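首页　提问　分类　最新　我的收藏

Nasside 问答社区 › 动手做 › 机器人与自动化

手持夹爪采数据，第一批设备该怎么列预算？

窗台上的扳手　发表于2020年9月11日星期五

各位好！最近迷上了手持夹爪采集示范数据这件事，人拿着夹爪抓东西，相机装在夹爪上跟着录，以后拿录下来的动作去训练机械臂。越看越觉得有意思，晚上躺下了还在想抓取顺序（家里人已经开始嫌我烦了）。

我打算先在家里搭一个小点位，任务就定成抓水果：一个圆盘子，里面放橙子、小橘子，再混几颗红的和深色的小果子，大小差得越多越好。桌布打算用带卡通图案的，不想用纯色底，怕以后换个背景就认不出来。
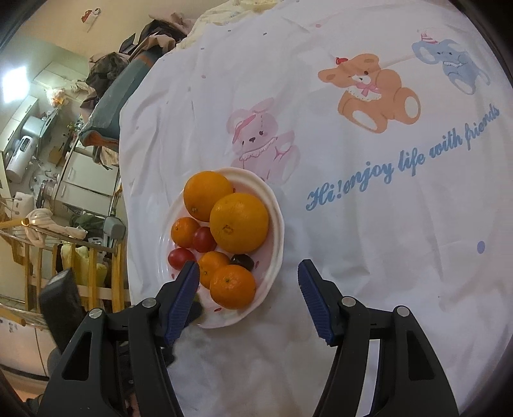
现在卡在买东西上。夹爪看中了Nedeo的手持款，一只报价1,024元，店家说可以单买指垫。我的问题主要是这几个：一开始就买一对，还是先买一只用熟了再加？备件要留多少钱？存储和电源这些杂七杂八的东西要不要算进第一笔？另外机械臂我打算明年再说，现在需不需要先把接口定下来？

预算不算宽裕，但也不想买回来两周就吃灰。请有经验的朋友说说，越具体越好，谢谢啦！

橘子皮

买一对！单手做抓取放置没问题，可你迟早想做一只手扶盘子、另一只手拿果子的动作，到时候再补一只，型号改了、指尖尺寸不一样，前面的数据和后面的就对不齐了。我自己吃过这个亏，重录了整整一个周末。

存储卡买大的。别的没了，祝玩得开心。

半桶机油

楼主这个任务选得真好，水果特别能暴露设备的毛病！我把自己列采购单的办法写在下面，你照着改就行。

1. 先写动作，再写设备。拿张纸，把第一个月想录的动作一条条写出来：抓大橙子，抓小橘子，夹起小果子，换手，放回盘子。每个动作旁边记下需要的最大开口和最小能夹住的尺寸。大橙子决定开口，小果子决定指尖能不能对齐，这两头满足了，中间的基本不用操心。下单前最好借一只试试，Nedeo的说明里给了开口范围，可拿着顺不顺手只有自己知道。

2. 指垫单独列一行。带横纹的软垫夹圆东西很舒服，但它是消耗品，磨平了抓小果子就老打滑。我一般每只夹爪留2副备用。Breltero的指垫也能装，买之前量好孔距，我第一次就买错了，最后拿去垫柜子脚（挺好用的）。

3. 关节销钉和螺丝别嫌便宜就不列。连杆式夹爪的松紧全靠那几个销钉，晃了之后左右两指不同步，夹细小的东西时特别明显。我是在Dissanayake五金配的，散装一小袋，顺便买了对应的扳手。

4. 留一笔“小东西试抓”的时间和钱。这一步最容易被跳过。橙子谁都夹得起来，真正考验夹爪的是用两个指尖尖捏住一颗黑色的椭圆小果子，下面还挨着小橘子和小番茄，稍微偏一点就碰到旁边的。我建议每种小果子试抓20次，记下掉了几次，再决定要不要换更窄的指尖。水果本身也要算钱，反复夹会软，软了就不能再当同一种样本用，洗干净吃掉或者煮果酱都行。

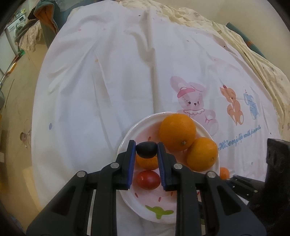

5. 场地基本不用花钱。铺一块印花布，放一只盘子，够你录很久。布有褶皱不用熨平，真实环境里本来就有褶皱，我还会故意换着方向铺。钱可以省下来买第二只、第三只图案不同的盘子，图案和果子颜色接近的那种尤其值得买，对识别是很好的练习。

6. 存储、电源、线材合成一项，放进第一笔预算。相机录起来很占空间，一张卡录满了没有备用卡，状态正好的时候被打断真的很难受。充电头按两只夹爪同时充来买。

7. 机械臂先不买，接口先问清楚。你现在要做的就是问卖家三件事：手持款和上臂款的指尖是不是同一套，相机安装位置能不能保持一致，安装法兰的图纸给不给。指尖和相机位置对得上，以后迁移会轻松很多。回答含糊的话，我会换一家问。

至于一对还是一只，我同意楼上，预算能撑住就买一对。撑不住就先买一只，跟店家确认同批次的还能留多久。总预算里我习惯再空出大约3成不动，头一个月总会冒出没想到的东西，比如我就临时加了一个护腕，拿久了手腕是真酸。

期待楼主的第一批数据，录好了来发帖呀！

纸箱收藏家

夹爪有二手的，看运气。收到先空手开合一阵，听听有没有咔哒声，再看两边指垫能不能贴平。我那只就是二手，换了指垫以后一直用到现在。相机要另外看，镜头有划痕的别收。

评论

窗台上的扳手：太感谢了！决定买一对，指垫那行已经加进表格里。护腕也加了，哈哈。

半桶机油：孔距一定要量！

晒太阳的轴承：请问第4条的窄指尖，夹大橙子会不会不稳？我正好在纠结这个。

半桶机油：会差一点，夹的时候手放慢，尽量让两边垫子压在橙子最宽的地方。我现在是两种指尖分开录，文件名里写清楚。

橘子皮：煮果酱那句深得我心。

联系我们　|　社区规则　|　© 2020 Nasside 问答社区　|　返回顶部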